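The floor comes back

For years the people of Clurketton covered their floors and thought no more about them. Carpet went down in the hall, then in the front room, then up the stairs, and whatever was underneath stayed there until somebody died or sold up. Now the carpets are coming out, and the town's two flooring firms have more work than they can handle.

Preben Nørgaard has run one of them, Drisier, from a yard behind the bus station since he left the railway. He says most calls begin the same way. A couple have pulled up a corner of carpet, found boards, and want to know if they can be saved.

"Usually they can," he says. "Pine is soft, but it's thick. You can sand it more times than people think. What you can't do is sand it badly and then ask me to put the wood back."

The old terraces on Mana Street were built with wide pine boards, nailed straight to the joists. They were never meant to be seen. The builders expected lino, and the gaps are wide enough to lose a coin in. Nørgaard fills them with thin strips of pine, glued and planed flush. A front room takes him two days, and another five if the owner wants oil, which goes on in coats and has to be left alone.

Wenche Hovland had hers done in March. She moved into the back bedroom with a kettle and a radio and stepped over the landing for a week. The noise was worse than the dust. She has since bought felt pads for every chair in the house, and keeps spare ones in a drawer by the cooker.

"It's louder to live with," she says. "I hear the cat now."

Patterns and colour

Plain boards are only part of it. At Ragnarsson, the larger of the two firms, Birthe Oddsson spends most of her week on patterned floors. She trained as a joiner and came to flooring through repair work on a dance hall, where she replaced worn blocks one at a time on her knees.

Herringbone is what most customers ask for, though she tries to steer them away from it in small rooms. She prefers wide bands that cross the room at an angle, and she likes colour. Stains have improved a great deal. Ten years ago a coloured floor meant paint, and paint chipped. A modern stain goes into the wood and leaves the grain showing.

Greys and greens sell best. Purple has its followers, usually set against dark brown, and a pale rug takes some of the force out of it.

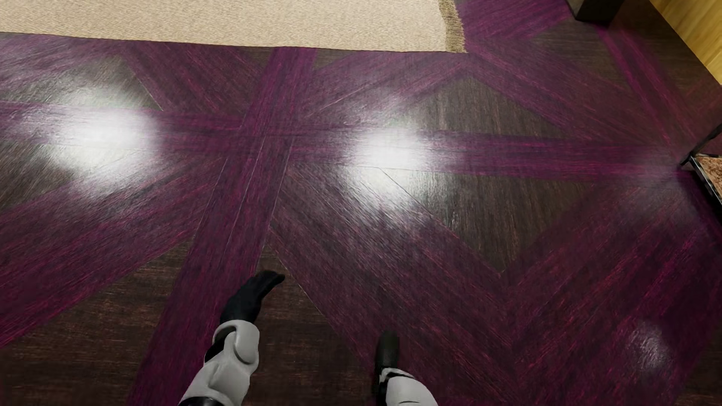

What it costs to get wrong

Mogens Bundgaard is called in when things have failed. His commonest job is a floor laid too tight to the wall. Wood takes up moisture in wet weather and swells across its width, and if there is no gap at the edge it lifts in the middle. He leaves 12 millimetres all round and hides it under the skirting.

The second commonest is a floor laid too soon. Boards should sit in the room where they will be used, opened and stacked with air between them, for at least five days. Bundgaard has seen them go down straight from the van.

His customers on Thursday were a family with a ridge across their dining room high enough to rock the table. He took off the skirting, trimmed the edges and left the boards to settle. He will go back when the heating has been on for a while.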